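Can a robot work a bakery counter yet?

26th July

I used to pull the early shift at a donut place, so when people tell me robots are about to take over the chores I always ask the same thing. Can it put a glazed donut in a box without wrecking it? You'd think that would be easy! It's maybe 8 seconds of work for a teenager who is half asleep.

But think about what's in those 8 seconds. You lift a clear lid by its little handle, you reach in under it, and you get hold of something soft and sticky without squashing the ring or dragging your fingers through the icing.
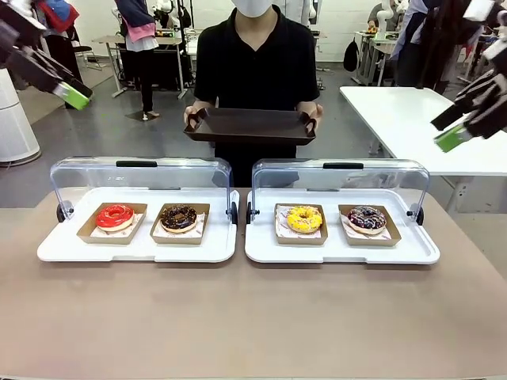

And sprinkles are the worst, if you ask me (I was finding them in my shoes until May). Red glaze, chocolate, yellow, purple with the drizzle — they all want to stick to whatever touches them. Boxes are the smarter way to go, I think. Grab the cardboard, leave the donut alone, and a pair of robot fingers has a fair shot at it.

My guess is that handing over a boxed donut comes pretty soon, and boxing a bare one takes a good while longer. Laundry I'm even less sure about. I have roughly 17 fitted sheets' worth of opinions on that and I'll save them for the next post. If you've ever worked a counter, tell me in the comments which job you'd give away first. Mine is wiping down the lids.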